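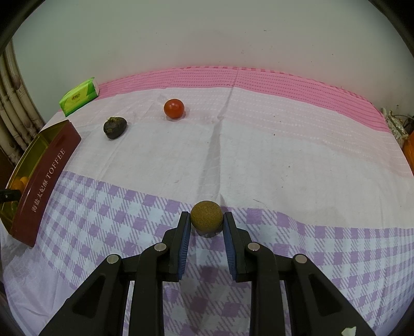 4.2 Where the fruit and vegetables are kept

We had gone into the home visits expecting to talk mostly about refrigerators, and the first version of our interview guide shows it. By the end of the first week in Bundby we had thrown out half of those questions. People wanted to tell us about the windowsill, the cold back stairs, the bowl that had belonged to a grandmother, and above all the table, and it seemed only polite (as well as good method) to let them. Of the 30 households that completed the study, more than 20 kept at least some of their fresh produce out in the open for most of the year, and 4 did so with everything except leafy greens.

The reasons were wonderfully mixed. Taste came up a great deal, particularly for tomatoes, which many of our older participants felt were spoiled by the cold. Just as often, though, people talked about seeing. A woman in Parneck told us that what goes in the drawer is forgotten in the drawer, and that her family only eats what it walks past. Boersma, who carried out the Parneck visits, heard this so many times that we gave it a code of its own, "kept in view." Under this code we placed any open container set where it would be passed during the day, from wire baskets to a gold-colored metal tray on a cloth-covered table (Figure 3).

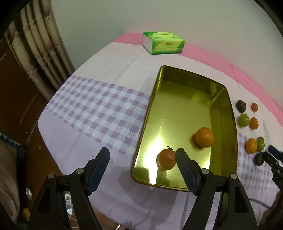
Containers also had a good deal to do with how long things stayed put. Households that used a wide, flat one tended to lay the produce out in a single layer, and they told us they noticed soft spots early. Those with deep bowls were fond of them, and would not hear of changing, but they did admit to unhappy discoveries at the bottom — usually a lemon. In November, when the Vasseur orchards sell off their late apples by the crate, even the most careful families ran out of room, and the overflow went to hallways and spare bedrooms. We return to these seasonal arrangements in Section 4.3.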